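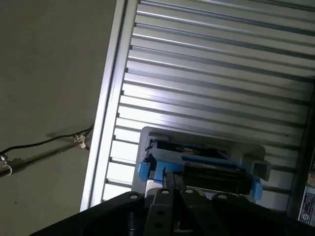 Floltelbridge has spent a good part of the summer arguing about roll-up shutters, and on Sat 8 August the city finally let people walk in and look at the ones it has been paying for. The pilot units are at the old Trumholm market hall, where Woma, the contractor, has been fitting its retail security package to the stall fronts since March. The sales brochure talks about a "seamless storefront solution." Up close the work is more ordinary than that. A thin black cable runs across a grayish-beige wall toward the metal rail, held by a small white clip, and a light gray plastic fixture sits against the ribbed panel with a black component set into it. It may well do its job. It does look like something any competent handyman could have put up on a weekday afternoon.

The price is where the trouble starts. Each stall front costs the city $2,346, according to the paperwork handed out at the door, and the full plan covers 100 of them. That doesn't include the yearly service charge of $593 per stall, which appears on the second page in smaller type and which several stallholders said they were reading for the first time.

Woma says the charge pays for inspections, replacement parts and a phone line that is answered at night. Asked how many times the night line had been used since the pilot began, a company representative said he would have to check. He had not called back by the time this was written.

Ngan-ling Liu, who sells fabric and sewing supplies from a stall near the north entrance, has had one of the new shutters since the pilot began. She likes that she no longer has to drag a padlocked gate across the front each evening. She is less sure about the rest of it.

"The old gate was ugly and heavy and I never paid anyone a cent to look at it," Liu said. "Now I press a button, fine. But if the button stops working, I'm waiting for a man in a van, and I'm paying for the man in the van whether he comes or not."

The city's case depends mostly on a drop in break-ins. Officials say there have been none at the stalls in the pilot. That sounds good until you ask how many stalls are in the pilot. There are 2. The rest of the hall, still on the old gates, had no break-ins over the same months either, a point that did not make it onto the display boards.

There is also the matter of Amaral, the local metalwork shop that kept the old gates running for years and put in a lower bid for the new work. The city says the Amaral bid was set aside for failing to include powered controls. Amaral says powered controls were added to the request after its bid went in. Both sides say they have emails to prove it, and neither has shown them to this newspaper.

None of this means the shutters are a bad idea. The hall is drafty, the gates are old, and stallholders who close up alone after dark have good reason to want something quicker. But a few months and a pair of stalls is a thin basis for an order of this size, and the people being asked to pay the service charge have not been asked much else.

The council is expected to vote on the full order next month. Written comments can be left at the hall office during market hours — there is a box on the counter, and a stack of forms that ask only whether the shutters are "good" or "very good." Liu said she wrote hers on the back.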